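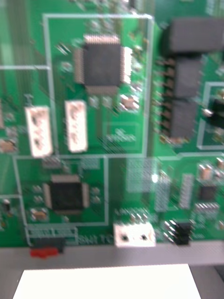

Man müsse dem Arm abgewöhnen, auf das perfekte Bild zu warten, so hieß es gleich an der ersten Station, und damit war ich für den Rest des Nachmittags verloren. Eigentlich wollte ich beim Tag der offenen Tür im Labor Kalau nur kurz hereinschauen. Geblieben bin ich bis zum Schluss!

Das Projekt heißt Skosmont und beschäftigt sich mit einer Frage, über die ich vorher nie nachgedacht hatte: Was macht ein Roboter mit den Kamerabildern, die während der Bewegung entstehen? Sitzt die Kamera vorn am Handgelenk, verwischt bei einer schnellen Anfahrt alles, Pins, Leiterbahnen, Beschriftung. Üblich ist es, den Arm anzuhalten, ein scharfes Bild aufzunehmen und dann weiterzufahren. Das kostet Zeit, bei jeder Platine wieder.

In Kalau lassen sie die unscharfen Bilder im Training drin. Das Modell soll lernen, sich an dem zu orientieren, was auch verschmiert noch zu erkennen ist: an den großen schwarzen Chips, den weißen Umrisslinien auf der grünen Platine, den Steckerblöcken am Rand. Dazu bekommt es die Gelenkstellungen des Arms, sodass es Richtung und Stärke der Verwischung einordnen kann. Die Unschärfe wird dadurch selbst zur Information über die Bewegung. Ich fand das großartig und habe vermutlich etwas zu laut "ach so!" gesagt.

Gesammelt haben sie seit Januar 439 Durchläufe, alle von Hand ferngesteuert. Verglichen wurden zwei Modelle, eines nur mit scharfen Bildern trainiert, eines mit allen. In der Testreihe mit 70 Anfahrten ohne Zwischenstopp verfehlte das erste die Zielposition 11-mal, das zweite dreimal. Auf dem Poster stand auch, wo es hakt: Bei Lichtreflexen auf der Platine hilft das zusätzliche Training bisher kaum, und auf einem fremden Platinentyp ist noch gar nicht gemessen worden. Sympathisch, dass das in derselben Schriftgröße dastand wie die Erfolge.

Am Nebentisch lief Yimyam, das Programm zum Beschriften der Aufnahmen. Man durfte selbst in zehn verwischten Bildern die Mitte des größten Chips anklicken (ich lag zweimal deutlich daneben, das Modell einmal). Wer von Ikeck mit dem Bus kommt, sollte übrigens bis zur Endhaltestelle fahren, der Eingang liegt auf der Rückseite. Die Trainingsdaten sollen nach der Auswertung veröffentlicht werden, einen Termin gibt es noch nicht.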